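The gray rack came before everything else, says the woman who runs the dish table at the Ploluseck lunch room. "A tray comes back, and I look first if the rack is near. If it is far, I will make a pile, and the pile will fall."

She learned this work in Zelberg, in a canteen with 100 seats. The room here has 74, and she has kept the same habits. Paper and wrappers leave the tray first. Then the chopsticks, then the small dishes, and the plate at the end.

The rack beside the work:

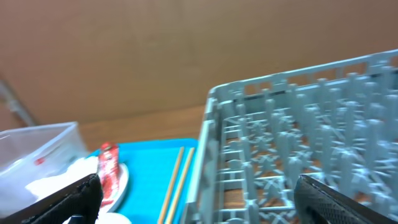
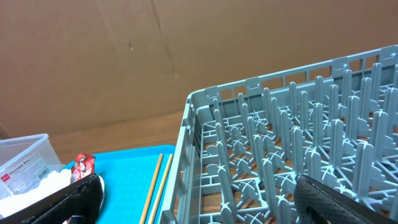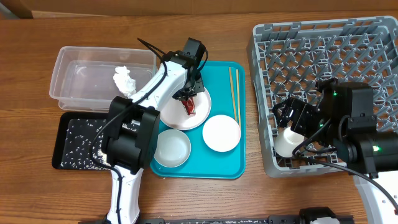
I asked her which part of a meal gives the most trouble. "Rice," she said at once. "It sticks to your sleeve and you carry it home." She does not wipe it with a wet cloth. She waits about 2 hours, until it is dry, and then brushes it.

In April she tried a rack with wider spaces between the pegs, but small plates were leaning over in it, and she gave it back. The old type stays. She would like a second one, and she has already asked for it.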